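Mesa plegable Pleneo 76, tablero blanco

Sirkinness · Mobiliario para salas, talleres y comedores

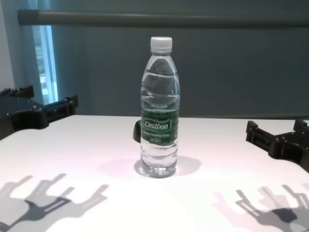
Tablero blanco, con una botella de agua Cestbon.

Referencia: Pleneo 76
Precio: 2.955 coronas noruegas, impuestos incluidos
Disponibilidad: en almacén
Distribuidor para España y Portugal: Vieira

Descripción

La Pleneo 76 es una mesa plegable de altura fija, pensada para lugares donde los muebles se cambian de posición con frecuencia: salas de reunión, aulas de adultos, comedores de empresa, talleres de costura o de encuadernación. Se abre y se cierra por una sola persona, sin herramientas. El número del nombre corresponde a la altura, 76 centímetros, que es un poco más que la altura habitual de una mesa de comedor. Hemos elegido esta medida porque muchos clientes trabajan en ella una parte del día de pie y otra parte sentados en una silla regulable.

El tablero es de color blanco mate. Tenemos este modelo en catálogo desde hace varios años y el cambio más importante se hizo el pasado septiembre, cuando se sustituyó la bisagra central por la bisagra Haltero. La bisagra antigua era correcta, pero hacía un ruido seco al cerrarse, y en las bibliotecas nos lo comentaban a menudo. Con la nueva, las patas bajan más despacio y quedan bloqueadas al final del recorrido.

Para quién es adecuada

Recomendamos esta mesa si necesita montar y desmontar la sala varias veces por semana. Si la mesa va a quedar siempre en el mismo sitio, le conviene más un modelo de patas fijas, que cuesta menos y tiene menos piezas que mantener.

No es una mesa para exterior. El tablero soporta bien un vaso volcado si se seca pronto, pero los cantos no están preparados para la lluvia ni para una terraza con sol directo durante todo el verano.

Características

Altura: 76 cm
Color del tablero: blanco mate
Color de las patas: gris claro
Material de las patas: tubo de acero pintado
Bisagra: Haltero, con bloqueo automático
Niveladores: 4, uno en cada pata
Plazas recomendadas: 6 personas sentadas
Apilado máximo: 6 mesas plegadas en horizontal
Uso: interior

Montaje

La mesa se entrega montada y plegada. Solamente hay que colocar los cuatro niveladores, que vienen en una bolsa dentro del embalaje.

Ponga la mesa en el suelo con el tablero hacia abajo, sobre el mismo cartón o sobre una manta. Enrosque los niveladores hasta el tope y después retroceda media vuelta cada uno. Abra el primer par de patas hasta oír el bloqueo y repita con el segundo. Para dar la vuelta a la mesa es mejor ser dos personas, aunque para el uso diario basta con una.

Si la mesa se mueve, el problema está casi siempre en el suelo. Afloje el nivelador de la pata que no apoya hasta que toque, sin levantar las demás.

Limpieza y cuidado

Para el uso normal es suficiente un paño húmedo y un poco de jabón neutro. Las marcas de rotulador salen con alcohol de limpieza, aplicado sobre el paño y no directamente sobre el tablero. No utilice estropajo, polvos abrasivos ni acetona: el acabado mate pierde su aspecto y aparecen zonas brillantes que no se pueden reparar.

Las tazas calientes no dejan señal si se usa un posavasos. Una olla recién sacada del fuego sí la deja, y este daño no entra en la garantía.

Una vez al año revise los tornillos de la bisagra. La llave que se necesita está sujeta debajo del tablero, junto a la etiqueta con el número de serie. No hace falta engrasar.

Accesorios (se venden por separado)

Carro de transporte, para 6 mesas plegadas. Tiene dos ruedas con freno y pasa por una puerta estándar.

Pieza de unión, para juntar dos mesas por el lado largo. Se coloca a mano desde abajo.

Funda de almacenaje, de tejido gris, con una ventana para poner el nombre de la sala.

Juego de recambio de 4 niveladores. Sirve también para la versión anterior de la mesa.

Entrega

Los pedidos a Noruega salen de nuestro almacén de Sirkinness. Los pedidos a España y Portugal los prepara Vieira, que factura en euros y aplica su propia tarifa de transporte. El transportista deja el paquete en la entrada del edificio; si necesita que lo suban a una planta, indíquelo al hacer el pedido, porque después ya no es posible cambiarlo.

Le rogamos que abra el embalaje el mismo día. Si hay un golpe en el tablero, envíenos una foto de la zona y otra de la etiqueta del paquete, y le mandaremos un tablero nuevo sin esperar la devolución del primero.

Preguntas frecuentes

¿Se puede pedir el tablero en otro color?
De momento, no. Hubo una versión en gris, pero ya no se fabrica y no nos quedan existencias.

¿La bisagra Haltero se puede montar en una mesa antigua?
No, los agujeros están en otra posición. Para las mesas antiguas seguimos vendiendo la bisagra original como recambio.

¿Raya el suelo de madera?
Los niveladores llevan una base de goma. En suelos barnizados recomendamos, además, un fieltro adhesivo, y levantar la mesa para moverla en vez de arrastrarla.

¿Se puede atornillar algo al tablero?
Por debajo sí, con tornillos cortos y lejos de la bisagra. Consulte antes la hoja técnica, donde están dibujadas las zonas permitidas.

Precio y existencias revisados el domingo 16 de febrero.

Productos relacionados: Pleneo de patas fijas · Carro de transporte Pleneo · Recambios Haltero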